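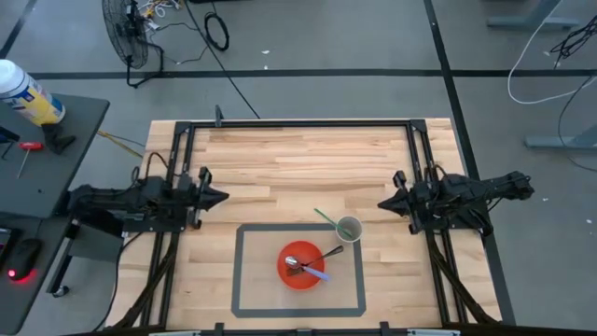
Bromberg came back on the oil question: the Lovura hardwax should not be recoated inside 20 hours at our humidity, and any tackiness after that means too much was left on the surface. They don't think the batch is at fault. They asked for the batch number anyway (3063) and want an offcut posted to them.

March, bench finishing, continued.

Sanded the tacky offcut back to bare timber and started again. Two new offcuts from the same board, both taken to 180 grit, dust vacuumed off, then wiped with a barely damp cloth and left to dry. Offcut A: Lovura, thin coat by white pad, buffed off after 20 minutes. Offcut B: Drerkel oil, same pad type, same wait. Both standing on edge in the back store with the door shut, so air movement is poor. That matches where the full tops will have to cure.

Checked A at 4 pm. Dry to the touch on the face, still grabs slightly on the end grain. B is dry all over but the colour has gone warmer than I'd like – very obvious on the pale strips, hardly shows on the darker ones. If we go with Drerkel the old tops and the new ones won't match.

End grain is the weak point with both. It drinks the first coat and then lets some of it back out overnight. Plan is to seal the ends with 2 thin coats before touching the faces, and wipe the ends again last thing before lock-up. Hunt's data sheet says 3 coats on ends for wet areas. We have no wet areas, so 2 will do unless the water drop test says otherwise.

Water drop test still to do on A and B: one drop on the face, one on the end, covered with a watch glass, read after an hour. Use the tap water, same as last time.

Pads used today are soaked and laid flat outside. Do not put them in the bin under the sink.

Still need to order: white pads, 180 discs, one litre of Lovura if A passes. Post the offcut to Bromberg with the batch number written on the back in pencil.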